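Section 4: Sorting your rings and filling the plate

Okay, by now you should have the key log printed (section 3) and a clear bit of table. I do this part in one sitting, with the radio on, and it takes me most of an evening. If you only look after a couple of keys you can skip ahead to labels, but if you're setting up the Berkico key register for a whole building, please don't skip it. I did, the first time, and I had to redo 143 tags!

Before you start

You'll need the steel plate, a bag of split rings, your tags, a pen that writes on plastic, and the printed log. A thumbnail you don't mind chipping helps too. I've used a butter knife, a staple remover and the proper ring opener, and the staple remover wins by a mile.

CAUTION – Split rings snap shut harder than you'd expect. Keep your fingertip out of the gap, and if kids are helping, let them do the tags.

4.1 Sort the keys

1. Tip everything out and make piles by door. Don't try to sort by key shape – two keys can look like twins and open completely different things.

2. Try every key in its door before you write anything down. Yes, every one. When I set up the register for the Hirnley hall I trusted the old paper tags, and the one marked "boiler" opened the piano.

3. Put any key you can't match in an envelope marked UNKNOWN. Date it and keep it for a year. Fathima Gunawardena, who wrote the first version of this guide, kept hers for six and still found a match in the end (it was the garden gate).

4. Pick one key per door to be the master copy. It goes on the plate and never gets lent out. Spares go on the lending hooks, covered in section 5.

Note: if you have more than one copy of a key, check which is the least worn and make that one the master. A copy cut from a worn key is a worn key from day one.

4.2 Fill the plate

5. Start at one end of the curve and work along it, one ring to a hole. You can hang a second ring off the first if a door has two locks, but I'd stop there, or it gets to be a tangle.

6. Feed each ring through the hole before you put the key on it. Doing it the other way around means fighting the ring and the key at the same time, and the key always wins.

7. Leave the last couple of holes free. You will get another key in January. I don't know why it's January, but it has been every year so far. 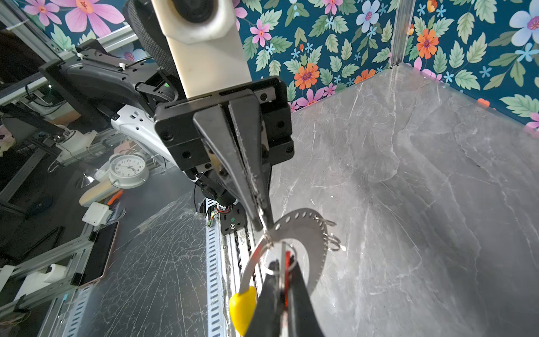

Fig. 4-1. Horseshoe plate with split rings and a yellow heart charm.

The charm is optional, but I love having one. A bunch of plain steel is hard to spot in a drawer or at the bottom of a tote bag, and something bright fixes that. Use a wire loop that opens and closes so you can move it later. Danish Durrani uses a bit of red ribbon on his and that's fine too, although it does get grubby.

8. Give the whole thing a gentle shake over the table. If a ring comes off, it wasn't wound on all the way – turn it until both ends of the coil are past the hole, then try again.

4.3 Match it to the log

9. Write the hole number next to each key in the log. I count from the left with the flat side facing me. Pick whichever end you like, but write it at the top of the first page so the next person knows.

10. Put the same number on the tag. Number only! Never write the door, the address or the name of the building on a tag. If the plate gets dropped in a parking lot, you don't want it to come with directions.

11. Read the log out loud to somebody else while they hold the plate. Piyumi Dewan and I did this over the phone for the Nalluvthorpe building and still caught five mistakes.

CAUTION – Don't keep the log and the plate in the same place. I know it's handy. Put the log in a different room, or at least a different locked drawer.

If something doesn't fit

Some older keys have a tiny hole in the head and a standard ring won't go through. Use a smaller ring on the key and join it to the standard one. Please don't drill the key out, it weakens the head.

If your plate is full and you still have keys left over, start a second plate and begin its numbers with a B. The register will take up to 1,124 entries before it asks you for a new book, so you've got plenty of room.

Once the log and the tags agree, sign the bottom of the last page and go on to section 5.

Related sections
Section 3: Printing the key log
Section 5: Lending hooks and sign-out slips
Section 6: What to do when a key goes missing
Replacing worn tags
Moving over from the Chowdhury card system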